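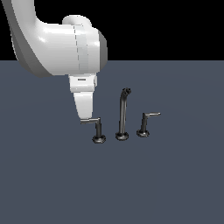 Wer in einem kleinen Betrieb über die Anschaffung eines Roboters nachdenkt, redet erfahrungsgemäß zuerst über den Arm, und ich nehme mich da gar nicht aus. Traglast, Reichweite, Wiederholgenauigkeit, das steht alles so schön übersichtlich im Prospekt, und man kann sich abends mit einer Tasse Tee darüber beugen wie früher über den Autokatalog. Über die Arbeit selbst wird viel später gesprochen, manchmal erst, wenn die Kiste schon in der Halle steht. Dabei würde ich inzwischen immer bei der Arbeit anfangen und sie erst einmal am Rechner durchspielen. Bei einer Armatur in der Simulation, ein Auslauf in der Mitte und links und rechts je ein Griff, sieht man den Finger des Greifers dicht am Ende des linken Hebels stehen und fragt sich ganz von selbst die Dinge, die man den Verkäufer hätte fragen sollen. Kommt er da von oben gut heran? Wie viel Platz bleibt zum Auslauf, wenn er auf die andere Seite soll? Und was darf so ein Hebel an Kraft abbekommen?

Ich schreibe das als jemand, der achtzehn Jahre lang Budgets für Prüf- und Montageplätze geschrieben hat, zuletzt bei Flaseo, wo wir Armaturen für Großküchen und Labore zusammenbauen. Unsere Hebel müssen vor der Auslieferung bewegt werden, auf und zu, immer wieder, und das machen bei uns Menschen mit der Hand. Es ist keine schwere Arbeit, aber nach einem Vormittag spürt man sie im Handgelenk, und ich kenne keinen Kollegen, der sich darum reißt. Der Wunsch nach einer Maschine kam also aus der Werkstatt selbst, und das war mir sehr lieb, denn Anschaffungen, die von oben herab verordnet werden, stehen nach meiner Erfahrung am längsten unter der Plane.

Im Juli lagen dann 3 Angebote auf dem Tisch. Das von Cuvard war das günstigste, das von Evbridge das dickste, und das dritte kam vom Ingenieurbüro Nanayakkara und begann zu meiner Überraschung mit einer Position, die in den beiden anderen gar nicht vorkam: Simulation des Prüfablaufs, 2650 Euro, zahlbar auch dann, wenn wir danach nichts kaufen. Ich gebe gern zu, dass ich erst einmal geschluckt habe. So viel Geld für bewegte Bilder auf einem Bildschirm! Mahfuz Kumarasinghe, unser Werkstattleiter und ein sehr geduldiger Mensch, hat mir daraufhin einen Zettel hingelegt, auf dem nur die Stunden standen, die wir beim letzten Prüfstand für nachträgliche Änderungen aufgeschrieben hatten. Wir haben die Position am folgenden Dienstag freigegeben.

Nun will ich die Simulation nicht größer machen, als sie ist. Ein gerechneter Tisch ist leer und glatt, auf ihm liegt kein Lappen, und es hat auch noch niemand seinen Kaffee darauf abgestellt. Was Reibung in einer echten Kartusche anrichtet, wenn das Fett einmal knapp bemessen war, weiß das Programm nur so gut, wie man es ihm vorher gesagt hat. Damián Echeverría, der bei uns den Einkauf macht und von Haus aus misstrauisch ist, hat recht mit seinem Einwand, dass man sich an einem schönen Modell auch besoffen sehen kann. Ich würde deshalb nie eine Taktzeit aus der Simulation in einen Investitionsantrag schreiben, ohne sie vorher an einem echten Teil geprüft zu haben.

Aber für die Planung taugt sie, und zwar vor allem an den Stellen, die im Budget sonst unter »Sonstiges« verschwinden. Bei uns war das die Aufnahme, also das, worin das Werkstück steht, während an ihm gezogen wird. In keinem der beiden anderen Angebote war sie ordentlich beziffert. Dazu kamen die Greiferfinger – wir haben jetzt 2 Formen vorgesehen statt einer – und die Einarbitungszeit für die Leute, die das Ding am Ende bedienen. Ich habe 5 Arbeitstage pro Person eingesetzt und mir dafür einiges anhören müssen, und ich würde es wieder tun.

Mein Rat an alle, die gerade im Herbst ihre Zahlen zusammensuchen: Teilt den Antrag. Erst ein kleiner Betrag fürs Ausprobieren, mit der ausdrücklichen Erlaubnis, danach Nein zu sagen, und dann, wenn überhaupt, der große. Viele Geschäftsführungen mögen das nicht, sie wollen eine Summe und eine Unterschrift, und ich verstehe das sogar, es ist ja auch bequemer. Bei uns hat es trotzdem geklappt. Ob wir am Ende bestellen, entscheidet sich nach dem Versuch mit den echten Griffen, und Mahfuz hat dafür schon eine Ecke neben der Endmontage freigeräumt.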